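# Preguntas frecuentes sobre nuestras reseñas

Recibimos a menudo los mismos correos, casi siempre de gente enfadada porque un libro que le gustó ha salido mal parado. Contestamos aquí a lo que más se repite.

### ¿Quién decide qué libros se reseñan?

Nosotros, y sin mucho método. Llegan ejemplares de editoriales, compramos otros y alguno lo sacamos de la biblioteca. Si la nota de prensa usa la palabra «imprescindible», el libro pasa al fondo del montón. No es justo, pero leemos por gusto y el montón es alto.

### ¿Aceptáis dinero a cambio de una reseña?

No. Nos lo ofrecen. La agencia Wundura nos mandó una tarifa por «cobertura favorable garantizada», con un precio para la reseña y otro, más alto, para la reseña con entrevista. Desde entonces leemos con cierta desconfianza los elogios que aparecen todos la misma semana y con los mismos tres adjetivos.

### ¿Por qué no os fiáis de las memorias familiares?

Porque demasiadas reproducen entre comillas cenas de hace cuarenta años. Uno no recuerda lo que dijo el viernes pasado y el autor recuerda las palabras exactas de su tía mientras pelaba patatas. Puede hacerse bien, claro. El que avisa de que reconstruye se gana nuestra paciencia; el que jura que todo ocurrió tal cual tiene que demostrarlo.

### ¿Y *Los inviernos de Drirnetcombe*? Todo el mundo habla maravillas.

Lo hemos leído entero. Las cien primeras páginas son buenas: la pensión, el padre que no contesta a las cartas, la madre haciendo cuentas. Después el libro se dedica a explicar lo que ya habíamos entendido. La faja dice que conmovió a 2.000 lectores antes de publicarse. Nos gustaría saber cómo se mide eso y quién pasó lista.

### ¿Sirven de algo las puntuaciones de los lectores?

De poco. La misma novela tenía 3.690 valoraciones en la web de Standel cuando la consultamos, y buena parte de las que llevaban texto hablaban del estado del paquete. Entre las demás abundaba el «me ha enganchado», que también se puede decir de un anzuelo. Preferimos una opinión en contra que cite una página.

### ¿Leéis los libros hasta el final?

Casi siempre. Si abandonamos uno, lo decimos y damos la página. Con la trilogía de Unnithan llegamos hasta la mitad del segundo tomo y así consta en la reseña. Algún lector nos escribió que lo bueno empezaba en el tercero, y nos parece mucho pedir.

### ¿Corregís los errores?

Sí, al pie del texto y con la frase original a la vista. Lo que no corregimos son las opiniones. Llamar «injusta» a una reseña no basta; hace falta decirnos qué hemos leído mal.

### ¿Habéis cambiado de idea alguna vez?

Dos o tres. Un libro leído con prisa parece peor de lo que es, y también ocurre al revés, con más frecuencia de la que nos gustaría. En septiembre releemos unos cuantos títulos y publicamos el resultado aunque nos deje en mal lugar.

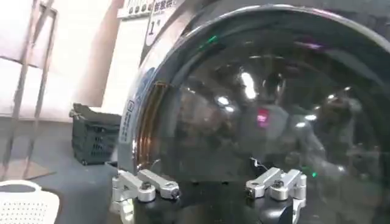
Roswitha Gerlach nos escribe que esas relecturas tampoco la convencen: «Volvéis siempre a los libros que ya os gustaban, y así es fácil acertar. Releed uno que hayáis hundido y entonces hablamos». Tiene parte de razón. De las últimas relecturas, solo 2 eran de libros que habíamos tratado mal, y en una nos reafirmamos.

### ¿Puedo enviaros mi manuscrito?

Mejor no. Reseñamos libros publicados, autoeditados incluidos, y no hacemos informes de lectura. Tampoco escribimos frases para la contracubierta. Si encuentra una firmada por nosotros, mire bien los puntos suspensivos y busque la reseña completa en el archivo.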